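4 第一次整理书桌

装好支架、通过第3章的关节自检以后，就可以让机器人碰真正的书了。我们自己最喜欢这一章！前面拧螺丝、理线、对零位，一整天下来机器人几乎没怎么动，到这里它终于要伸手了。建议留出一个完整的上午，别夹在两个会中间做。

本章适用于装有Grukico书本整理套件的双足人形机器人，控制端为Tamano任务软件。只买了末端、没有买Tamano许可的用户，可以跳过4.3和4.5，其余步骤照做，动作由示教手柄触发。

4.1 准备场地

1. 选一张台面平整、边缘没有挡板的桌子。升降桌完全可以，升到台面离地900毫米，然后锁住升降按键。
2. 桌面上只留要整理的书。水杯、手机、笔筒和键盘请全部拿走。
3. 收纳架放在桌子后方或旁边的第二张桌子上。立式的分格文件架效果最好，格口朝向机器人。
4. 机器人站在桌角外侧，躯干与桌边之间留300毫米。这段距离从胸前外壳量起，脚尖可以更靠前。
5. 检查地面线缆。机器人脚下和两脚之间不能有线，余下的线盘到支架后面。
6. 确认吊挂绳已经扣在挂钩上，绳子略有松弛但不拖到肩部以下。

注意：整个第4章期间请保持吊挂。即使你的机器人已经能独自站得很稳，首次抓书时手臂前伸，重心变化比空载时大。

说明：桌子不必靠墙。靠墙时，请让桌子的长边与机器人正面形成一个角度，手臂会更容易绕过书堆，套件里的路径规划也偏爱这种摆法。我们试过正对、侧对和斜对，斜对的动作看上去最自然，肘部抬得也低。

4.2 挑书

第一次练习，书挑得好，后面会顺很多。

——硬壳本最容易上手，封面有一定挺度，抓起来不会塌。
——平装书可以用，请选脊背平直的。
——线圈本、铜版纸大画册、带塑封的新书，留到第6章再试。
——单本重量上限为656克。请用厨房秤称一下，凭手感估不准。
——封面太滑的书，可以先包一层纸书皮。

书堆的高度不要超过100毫米。最上面一本的颜色最好和下面的不一样，深色放在浅色上，或者反过来，视觉模块分层会快得多。书脊朝哪一边都没关系，这一点我们特别高兴：旧版固件要求全部书脊朝左，摆书的时间比机器人干活的时间还长。

注意：书里夹着的便签、照片和散页请先取出。丝带书签可以保留，让它自然垂下即可。

4.3 让机器人认识桌面

1. 打开Tamano，在左侧选“新场景”，名称随意，不要用空格。
2. 点“看桌面”。机器人会低头，从一侧慢慢看到另一侧，中途请不要走到桌子前面。
3. 屏幕上出现桌面轮廓后，检查四条边。轮廓如果把旁边第二张桌子也圈了进去，用“剪开”工具沿两桌的交界画一条线。
4. 点“找书”。每一本能看到的书会得到一个色块。堆在下面的书暂时没有色块，属于正常现象，上面的拿走以后软件会自动补看。
5. 给收纳架打上“目标”标签，再点一次每个可用的格子。
6. 保存。

白色桌面配白色收纳架时，第3步偶尔会把架子的底边当成桌边。遇到这种情况，把房间的主灯打开、台灯关掉，重看一遍，多数时候就好了。还不行的话，在架子底下垫一张深色卡纸。

说明：桌面上的浅印子和旧划痕不影响识别，不需要为此换桌子或者贴膜。

4.4 接触测试

接触测试只压不抓。末端缓缓降到书堆最上面一本的封面上，感到阻力后停住，记录下这一刻的高度和力，然后抬起。听起来很小的一步，可是看着手臂伸过桌面、刚刚好停在封面上，真的会让人忍不住叫一声！

1. 站到支架一侧，急停按钮握在手里。
2. 在Tamano里选“接触测试”，速度设为最低档。
3. 点“接近”。手臂向前伸出，肘部弯曲，末端停在书堆上方。
4. 看一眼腕部的线。线应当留有一个小弯，既不绷紧，也不垂到书上。
5. 点“下压”。末端接触封面。
6. 等提示音响两声，点“抬起”。
7. 重复三次。三次高度读数应当基本一致。 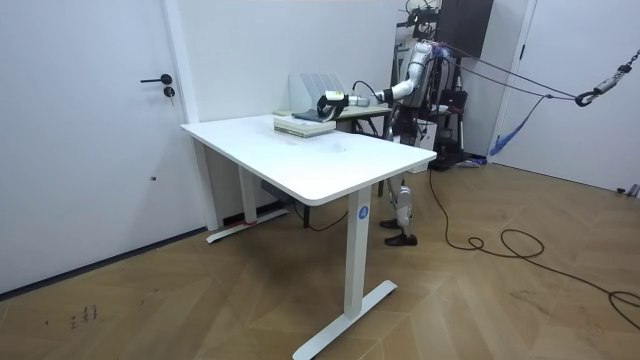

Svenja Lüthi：我在第5步卡了一个星期三整整一个下午。每次下压，最上面那本书都会往后滑一点点，三次读数就对不上。后来在书堆最底下垫了一张防滑垫，抽屉里铺的那种就行，马上通过。希望手册下一版能把垫子直接放进配件盒。另外，提示音能不能调大些？我这边空调一开就听不清。

防滑垫的办法我们后来也在自己的桌子上试过，很好用，请放心采用。提示音的音量在“设置”的“声音”页里，默认值确实偏小，可以拉到头。

读数不一致时，按下面的顺序查：

——书堆是否歪斜，最上面一本是否悬空了一角；
——升降桌是否锁住，用手轻按台面，看有没有下沉；
——腕部线缆是否碰到前臂外壳；
——末端的指垫是否装反，纹路应当朝内。

警告：下压过程中，手和脸不要进入手臂与桌面之间。需要扶正书本时，先点“抬起”，等手臂完全停下，再伸手。

4.5 抓起第一本

Grukico有两种末端可选，夹爪式的Himen和多指式的Danzer。夹爪式的换起来快，多指式的能绕过书角从侧面握住，姿势更接近人拿本子的样子。以下步骤两种通用，差别处另外标明。

1. 在书堆里选中最上面一本。第一次请把它单独放到桌子靠近机器人的一侧，周围留空，平放。
2. 点“试抓”，软件会在书的轮廓上画出两处候选位置。选靠近书角的那一处。
3. 力度选“硬壳”或“平装”。拿不准就选“平装”，松一点不会出事。
4. 点“预演”。手臂在空中把动作走一遍，不碰书。觉得哪里别扭，就按“退回”，换另一处候选位置。
5. 点“抓取”。
6. 抓稳以后，手会把书抬起、立起来，让封面朝向头部相机，在空中停一下，供软件确认有没有滑动。
7. 确认框变绿，点“保持”。

夹爪式：第5步之前，书需要有一侧略微伸出桌边，指垫才能上下夹住。
多指式：拇指在封面一侧，其余手指从背后包住。如果软件提示“拇指未到位”，多半是书放得太靠里，把它往桌边挪一挪。

第6步那个亮封面的动作，起初只是我们调试时用来检查滑移的，差点在正式版里删掉。Brigitta Eder在测试群里写了一句“它像在问我这本要不要留”，于是就保住了。现在它还多了一个用途：停顿期间按一下手柄的侧键，可以把这本书标为“跳过”，机器人会把它原样放回去。
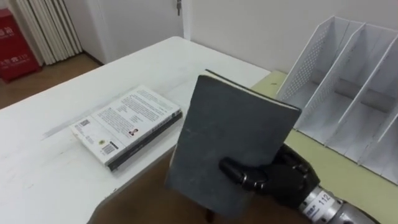 图4-2 立起的灰色硬壳本，手指握在右下侧

8. 点“放回”。书回到抓取前的位置，手指松开，手臂退后。
9. 同一本书连续成功三次，再换下一本。

注意：书在空中时不要用手去接，也不要拽书签带。如果需要中止，按一次“停住”，手臂会原地保持；确认下方是桌面以后，再按“放下”。急停会切断手指的力，书会掉落，只在有人身安全风险时使用。

说明：立起的书有一点倾斜是允许的，软件在放入格子前会自行找正。倾斜超出范围时，确认框保持黄色，请退回第2步换候选位置。

4.6 放进收纳架

重头戏来了。

1. 确认目标格子是空的，隔板没有向内弯。
2. 点“送入”，选格子。第一次选离机器人最近的一格，哪怕你心里更想放到另一头。
3. 手臂把书带到格口上方，先让书的下边碰到隔板，再顺着隔板滑进去。速度仍用最低档。
4. 书到底后，手指先松开一半，停一下，再完全松开。
5. 手臂垂直抬起，离开格口后才向后退。

斜隔板的架子请在标签里勾选“斜格”，并按架子的方向选“前倾”或“后仰”。选错方向不会损坏任何东西，书会卡在半路，软件报“未到底”，改过来重做就行。很轻的塑料架子可能会被推着走，用双面胶把架脚固定在桌上，或者先在最远的一格里放一本厚书压着。

警告：不要在书送入的过程中移动收纳架。架子一旦被碰动，请点“停住”，重新做4.3的第5步。

4.7 连续整理

单本顺利以后，可以打开“连续”。机器人会从书堆最上面开始，一本一本做完“抓取、亮封面、送入”，中间不用点确认。格子用完时它会停下，手臂收回身前。

请至少在旁边看完一整堆。Verena Rüegg建议头几次把手机收起来，专心盯着腕部的线，我们完全同意：线的问题几乎都出在手臂从书堆转向收纳架的那一下，看到线圈擦过肩部，就把固定扣往上移一格。

速度可以在连续模式里逐档往上调，每调一档，先跑完一堆书。Danzer末端不建议用最高档处理平装书，封面容易被带起来。

4.8 常见情况

末端停在书堆上方不下降
第二张桌子的台面被当成了障碍。回到4.3，重新剪开轮廓。

抓起后书慢慢往下滑
擦净指垫，力度提高一档。仍然下滑，称一下书重。

总是先拿下面那本
最上面两本颜色太接近。调换顺序，或者把上面一本转个方向，让边缘错开。

封面朝后立起来了
候选位置选在了书脊一侧。换另一处。软件其实不在乎，照样能送入，只是收纳架里的书会有的正有的反。

“找书”找到了桌上的影子
拉上窗帘，或者换个时间。靠窗的房间，早上八点前后最麻烦。

手臂抬起时吊挂绳跟着晃
绳子留得太长，收短一格。轻微摆动不用处理。

4.9 收工

1. 点“回到待机”，等手臂完全垂下。
2. 取下末端的指垫，用微湿的布擦一遍，晾干后装回。
3. 在Tamano里保存场景。桌子和架子都不动的话，下次可以直接从4.6开始。
4. 关闭电机电源，再关主机。
5. 吊挂绳保持扣住，机器人留在支架上。

做到这里，你已经有一台会收书的机器人了，恭喜！场景文件欢迎发到用户群里，尤其是用了奇怪架子的。Sigrún Bergmann发过一份楼梯形架子的场景，我们原以为跑不通，试了两次居然全放进去了，文件已经收进Tamano的“社区场景”页，可以直接下载。

第5章介绍如何按尺寸排序，以及怎样让机器人把书从架子里再取出来。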